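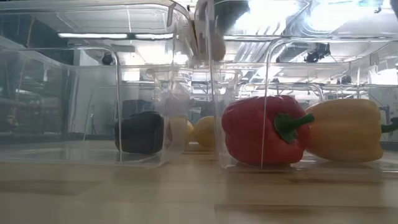

Hendton, 2021-10-31

Pimiento morrón

El pimiento morrón es el fruto de un grupo de cultivares de la especie Capsicum annuum, de la familia de las solanáceas, a la que pertenecen también el tomate, la papa y la berenjena. Se distingue de los demás pimientos y chiles por su tamaño, su carne gruesa y la ausencia casi total de capsaicina, el compuesto responsable del picor. Se consume crudo, asado, frito, relleno o en conserva.

Denominaciones

El nombre cambia mucho de un país a otro. En España se habla de pimiento o pimiento morrón, aunque en algunas regiones «morrón» se reserva para el fruto rojo y carnoso que se asa o se enlata. En México es común «pimiento morrón» o «chile morrón»; en Argentina y Uruguay, «morrón» o «ají morrón»; en Colombia y Venezuela, «pimentón». Esta última palabra designa en España el polvo que se obtiene al moler pimientos secos, lo que da lugar a confusiones en las recetas.

Descripción botánica

La planta es una herbácea perenne que se cultiva casi siempre como anual. Tiene tallo erguido, ramificado a partir de cierta altura, y hojas lisas, enteras y de color verde intenso. Las flores son blancas, pequeñas, y nacen por lo general solitarias en las axilas. La polinización es sobre todo autógama, aunque los insectos pueden causar cruces entre plantas cercanas.

El fruto es una baya hueca. La pared externa, o pericarpio, encierra una cavidad dividida de forma incompleta por tabiques, y las semillas, planas y de color crema, se insertan en la placenta central, junto al pedúnculo. El número de lóbulos, habitualmente tres o cuatro, depende del cultivar y de las condiciones en que se desarrolla la flor. No guarda relación con el sexo de la planta ni con el dulzor, pese a una creencia muy difundida.

Color y maduración

Casi todos los pimientos son verdes antes de madurar. Con la maduración se degrada la clorofila y se acumulan carotenoides, entre ellos la capsantina, propia de los frutos rojos. Los cultivares amarillos y anaranjados contienen otras proporciones de estos pigmentos. En los de tono morado intervienen antocianinas, que suelen desaparecer cuando el fruto llega a su color definitivo. El pimiento verde tiene un sabor más herbáceo y algo amargo; el maduro es más dulce y contiene más vitamina C.

Historia

El género Capsicum es originario de América, y la domesticación de C. annuum se sitúa en el territorio del actual México. Las plantas llegaron a Europa a finales del siglo XV y se difundieron con rapidez por el Mediterráneo, África y Asia. Las formas grandes y sin picor son resultado de una selección prolongada.

En Hendton el cultivo bajo cubierta se inició con la finca Hovier, que dedicó 6 hectáreas a pimientos de color. La cooperativa Drasside reunió más tarde a otros productores de la zona y abrió una planta de clasificación. La agrónoma Yolotzin Pacheco describió esa etapa en su estudio sobre las hortalizas locales, basado en 737 fichas de cosecha. Entre los cultivares que recoge figura Hordiienko, de fruto rojo y maduración tardía, que se mantiene en huertos familiares. La cooperativa reparte cada año plantones a sus socios en el mes de marzo.

Cultivo

Requiere temperaturas templadas o cálidas y es sensible a las heladas. Se siembra en semillero protegido y se trasplanta cuando ha pasado el riesgo de frío. Prefiere suelos sueltos, con buen drenaje y ricos en materia orgánica. El riego debe ser regular: las oscilaciones bruscas favorecen la necrosis apical, una alteración asociada a la falta de calcio en el fruto. En invernadero las plantas se entutoran con cuerdas y se podan a dos o tres tallos.

Entre las plagas más frecuentes están los trips, los pulgones, la mosca blanca y la araña roja. El oídio y la podredumbre causada por Phytophthora capsici son enfermedades habituales. La cosecha es manual y se realiza con tijera o cuchillo, dejando parte del pedúnculo.

Conservación y usos

Es un fruto sensible al frío. Por debajo de unos 7 °C pueden aparecer depresiones en la piel y manchas en las semillas. En la cocina doméstica se guarda entero y sin lavar, en el cajón de las verduras; una vez cortado, conviene taparlo y consumirlo en pocos días. También se congela en tiras, aunque pierde firmeza.

Asado y pelado forma parte de la escalivada catalana. Frito o sofrito, entra en el pisto, en la piperrada vasca y en numerosos guisos de arroz. En conserva se presenta entero o en tiras, por lo común al natural o en aceite.

Véase también

Capsicum annuum
Pimentón
Ñora
Solanáceas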